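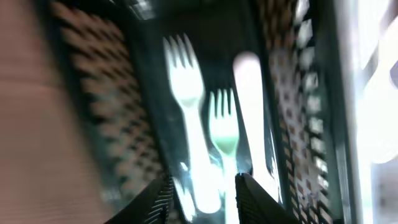 She came to live in Muswood four years ago, and in that time she has become the person whom people ask about drawers. She laughs when I say this. "Drawers, boxes, baskets, bags with other bags in them," she says. "I used to be a bookkeeper. It is the same work, but with spoons."

She asked me not to print her name, so I will only say that she runs the sharing cupboard at the Gramel hall. Any family in the neighborhood can borrow plates, cups and cutlery there for a birthday or a funeral lunch, and bring them back clean. When she started, the plastic cutlery lived in one big sack. There were 1000 pieces in it, by the old list, and it took a long time to find a knife.

"People put the hand in and took what came," she says. "Then you had a table with nine forks and no knife, and somebody was cutting cake with a spoon. So first I emptied the sack on the floor. I was sitting there until dark."

I ask if she threw away much. She did. Of the thousand pieces only 300 stayed in the cupboard. The cracked ones went, and the ones with teeth missing. She kept some that do not match, for example forks in a smaller size or in a slightly different color, and she does not worry about it.

"A fork is a fork," she says. "If I wait for the perfect set, we will eat with fingers."

Her rule at the beginning was simple: forks and knives may lie together, spoons must be separate. I wanted to know why the spoons are treated in such a special way. She takes the question seriously.

"Spoons sit one inside the other, and when you wash a pile of them quickly, the ones in the middle stay dirty. I want to see each spoon alone before it goes in. Also children take spoons for digging. With spoons you must be a little strict."

For sorting she likes a plain wooden table and two containers beside each other, one with solid walls and one with holes. The solid one is good for things which are completely dry. The one with holes is for things that came from the sink in a hurry – air can go through, and crumbs are easier to shake out.
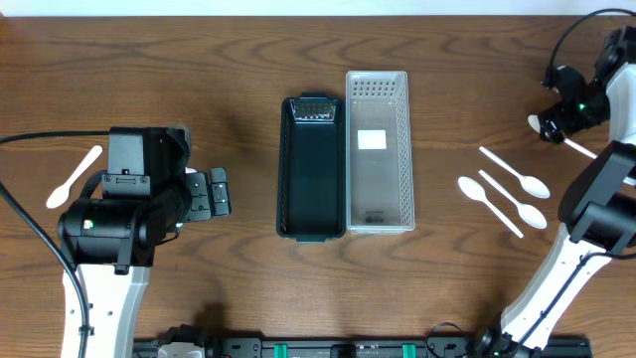
Dark green tray, white basket and spoons on the wooden table.

Did she buy everything new? "No, no. I bought 2 baskets in the shop in Tolentino Street, and the rest was given." She prefers to put containers close together so that they touch, with no gap where a knife can slide down. The label can stay, she says, if it does not bother anybody. She tried once to scrape one off and it left a sticky place which collected dust for months.

We talk also about the things that do not belong. Every cupboard has them. In hers it was corks, a candle holder and a lid without a pot. She gives such an object one month. If no person asks for it before the month is finished, it goes to the Wastumeck sale, where she has a small table every May.

"Last time I sold the lid," she says. "A man had the pot at home. I was so happy that I almost gave him the money back."

I ask what a beginner should do with a kitchen drawer that does not close anymore. I expected a long answer, but she thinks it should start with one type of thing only. Take out all the forks, look at them, put back the ones you use. Another evening you can do the knives. She has seen many people empty the whole kitchen on a free morning and then order pizza because the stove was covered.

At home, she admits, her own drawer is not so good. There is a tray in it, and the forks are in their place, more or less, but the knives travel. Her husband puts them wherever there is room. "I correct it when he is sleeping," she says.

Before I leave she shows me the notebook in which families write what they borrowed. Somebody has written "12 spoons" and then, with another pen, "11, sorry."

The sharing cupboard at the Gramel hall is open in the evening from six o'clock. Bring your own bag.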